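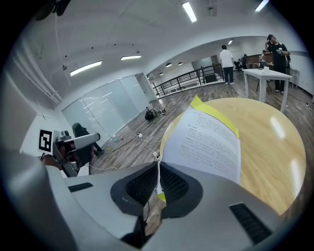

Markska 手持夹爪套装,用了一阵子,说说装机和保养。

先交代下,八月到手的,一套2只,左右手各一只,自费,没人送。下面都是装、调、拆、修的事,采出来的数据好不好用不在这篇里讲,那个得另开一篇,而且我还没跑完。

开箱没什么好说的。泡沫垫切得挺紧,抠出来费劲。说明书是折页,字小,装标记板那一步图印反了左右,我照着装完发现朝向不对,拆了重来。后来去翻 Markska 的下载页,有更正版,日期比我这套出厂还早。那为啥盒子里还塞旧的?

装机。

主体出厂就是合好的,要自己装的是手指、标记板、线。手指卡进滑轨再上螺丝,螺丝给的是内六角,扳手附了一把,短,拧到后面手指头疼。建议直接用自己的长柄。滑轨里出厂抹了油,抹多了,挤到手指根上,装完先擦一遍,不然捏纸直接一个油印子,我第一份就是这么废掉的。

标记板是白底黑白方块那种,贴在板上,板再扣到夹爪上。扣得不错,单手能上,晃不动。但贴纸的边会翘!室内开空调,用了没几天左手那只的角就起来了,识别开始一跳一跳的,我还以为是相机的问题,查了一个晚上。拿手指一按,好了。后来全部揭掉,板子用酒精擦干净重新贴,刮卡从中间往外赶,到现在没再翘。备用贴纸盒里有,多要几张没坏处。

还有贴纸是亮面的,头顶灯管一照正好反白一条。哑光的他们有卖,单卖,不便宜。我觉得应该标配。

线。这是我最想吐槽的地方。

供电和数据走一根线,线从机身出来那个位置没有卡扣,就靠插头自己那点摩擦力。手腕一转,线就跟着拽。拽几次接触就松了,录到一半断掉,软件还不报错,界面上照样在走秒,回放才知道后半段是空的。我现在的做法:出线以后绕一圈,用魔术贴绑在手腕上,留一小段余量。余量别太长,太长会垂到爪口前面去,捏软的东西的时候一起夹进去。绑好之后再没断过。

地上的线也要管。一开始图省事直接拖在地板上,走来走去踢到适配器。贴地胶带比线槽省事,换场地一撕就走,就是木纹地板撕完要看一下有没有留胶。

标定。

官方写的流程是开机、归零、张合、对标记板、存。顺下来15分钟,手熟了会快点。我没觉得难,麻烦的是归零:一定要让手指自然合拢再按,别用力捏。用力捏的话零点会偏到里面去,后面夹薄的东西读数全是负的。说明书里就一句"合拢手指",轻重一个字没提。我给 Markska 写了邮件,回信的是 Slavica Vidmar,隔天就回了,讲得很细,还让我把偏掉的标定文件发过去看。她说捏的力气是最常见的坑,下一版说明书会加。客服这块我给高分,说明书这块低分。

标定完别急着开录,先拿个硬的、知道尺寸的东西夹几下看读数。我用的是一块铝块。再开合几次回到零,回不到零就重来。

换桌子要不要重新标?手指开合不用,相机那边光线变了要重新调曝光。我在浅色圆木桌上栽过,桌面亮,反光两道,自动曝光直接把白纸压成灰的或者整个冲掉。锁曝光,手动,对着最亮的那块调。软件里这个选项藏在二级菜单最底下,叫"高级",找了半天。

夹纸。

买它就是为了做软的、薄的东西,所以纸我试得最多。单张打印纸在桌面上是捏不起来的,指尖太圆,要先推到桌边露出一截再夹。一叠就好很多,白纸后面衬一张彩色的厚一点的,立得住,也方便看边有没有错开。一叠纸往前倒的时候不要去追,手腕跟着往前送一点,追的话另一只爪子很容易撞上标记板。

指尖的软垫是消耗件。原装的偏硬,抓杯子这种硬的还行,纸会滑。换过一副 Skedau 的硅胶垫,软,黏一点,纸是不滑了,但是特别吸灰,用半天就得擦,不擦比原装还滑。又试过 Drarov 的,带细纹,薄厚正好,价格贵一截。目前留在机子上的是 Drarov。注意换垫以后厚度变了,零点必须重标,别偷懒。我偷懒过。

装垫子的时候胶要薄。背胶多了边上会溢,粘住滑轨,开合有一顿一顿的感觉。感觉到顿就马上停,用棉签沾酒精清,别硬捏,里面的连杆是塑料的。

说到连杆,修过一次。

右手那只,用到100多次录制之后,张开到底会有"咔"一声,一开始不管它,后来合的时候也响。拆开看是连杆销子那边磨出一点毛边,没断。拆机步骤我记在下面,给同样问题的人:

先断电拔线,标记板取下来,软垫不用拆。
背面螺丝拧掉,长短不一样,按位置摆好,我是拿张纸画了轮廓插在上面。
上盖往后推再往上提,直接掀会把卡扣掰掉。
排线很短,上盖别一下拎走,先侧着放,把锁扣挑开。
销子用细冲子从平的那头顶出来,有弹簧,盖块布,会飞。
毛边拿细砂纸过两下就行,销子抹一点点脂。
装回去反着来。螺丝先都带上,最后再逐个拧紧,不然盖子歪。

销子的备件我是在 Lazarević 那边配的,Markska 官方不单卖销子,只卖整个传动组,为一根小东西买一组太亏了。Lazarević 的配过来尺寸对,头那边倒角大一点点,不影响。装好之后归零正常,声音没了。提醒一句,自己拆机保修怎么算我没问清楚,在保的最好先写邮件。

网罩。机身中间那个开口里面的黑网,会积纸屑。天天夹纸的人注意,小纸片、便签碎角掉进去不好抖出来,我用软毛刷加气吹,气吹别怼太近,网会凹。两边散热格栅也顺手刷一下。之前有阵子机身发烫,刷完好点了,是不是就因为这个不敢打包票。

重量方面,单只拿着还行,两只一起举时间长了小臂酸。握把的弧度对大手友好,我同事手小,说食指够扳机要伸。没有可调的。希望下一代能加。中途休息的时候别把它指尖朝下杵在桌上,会把零点杵偏,侧放,或者弄个架子。我用文件架改的,挺丑,好用。

软件更新。中间升过一次固件,升完标定文件没了,没有提示!升之前自己备份,在设置里导出。升级之后连接倒是稳了不少,插上就认,以前要插拔一下。另外两只要分别升,左边升完右边还是旧的也能一起用,但是时间戳会对不齐,我回放的时候嘴型和声音对不上似的,两只手差一拍,看了好久才在想起来右边没升。

平时保养,我现在固定这样:
收工擦指尖,看贴纸四个角,刷网罩,线从插头那端松松盘,别绕在机身上。
隔2周开盖看一次销子,紧一遍手指螺丝。
换垫、摔过、升过固件,都重新归零。

摔过一次,从桌上滚下去的,外壳蹭白一道,标记板飞了,扣回去接着用,归零偏了一点点,重标好了。结实程度超出预期。

优点,装得快,标定不难,客服靠谱,抗摔。
缺点,出线口没固定,说明书旧,贴纸反光,小备件不单卖,握把不能调。

值不值?要是做桌面上纸、布、小物件这类的,值,但是预算里把垫子和哑光贴纸算进去。只抓硬盒子的话买便宜的就够了。扣分主要扣在线上,一个卡扣的事。

补充:有人私信问魔术贴用多宽的,就普通理线那种窄的,太宽手腕会闷出汗。还有人问左右手的标记板能不能互换,装是能装上,编号不一样,软件会把左右认反,别换。

再补充,Skedau 的垫子后来改了版,评论里有人说没那么吸灰了,我手上是老的,没试新的。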